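In Defense of the Boring Chore

My neighbor Tyyne Partanen has an opinion about towels. She folds them in thirds, then in half, and she'll redo yours if you leave her alone with them (she redid mine while I was making coffee). I used to find this a bit much. Lately I've come around to thinking she has the right idea about housework in general, and that the rest of us have been sold something silly.

I mean the notion that every minute spent on laundry is a minute stolen from your real life. I believed it for years! I bought the wrinkle spray, I paid $106 for a folding board from Mondurora that now lives behind the freezer, and I listened to podcasts at double speed while I matched socks so that the time would "count." I came out of it knowing a lot about shipping canals and still annoyed about the socks.

Then last December the podcast app quit on my old phone and I was too lazy to fix it. So I folded in silence. It was nice. My hands were busy, my head wandered off, and by the bottom of the basket I'd worked out what to say to my brother about the cabin.
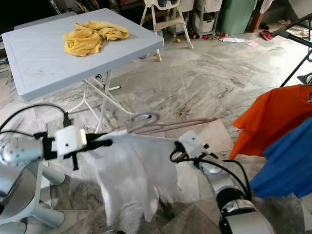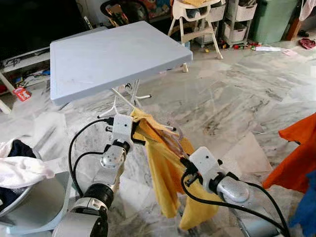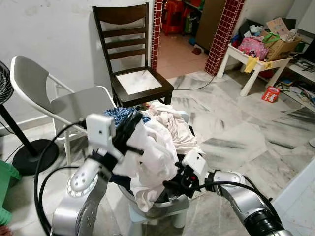

Wash day: a sheer white cloth, a yellow one, and the basket still heaped.

I told Pentti Hyvönen at work about this and he looked at me like I'd joined a cult. He has 5 kids, so fair enough. Laundry for seven people is a second job, and I'd never tell him to savor it. If you're drowning, grab whatever help you can get, and please don't let some essay make you feel guilty about it.

But I live with one other person and a cat. I do 2 loads a week. When I complain that I have no time, the laundry isn't where the time went, and my screen report will back me up on that.

What bugs me is how we talk about it. We call it "getting chores out of the way," and I'd like somebody to tell me what they're in the way of. In my case it was usually the couch. I like the couch, but I like it a lot better with a stack of warm pillowcases next to me and the cat trying to sit on them.

Tyyne still says my thirds are uneven. I've told her she's welcome to come over and fix them.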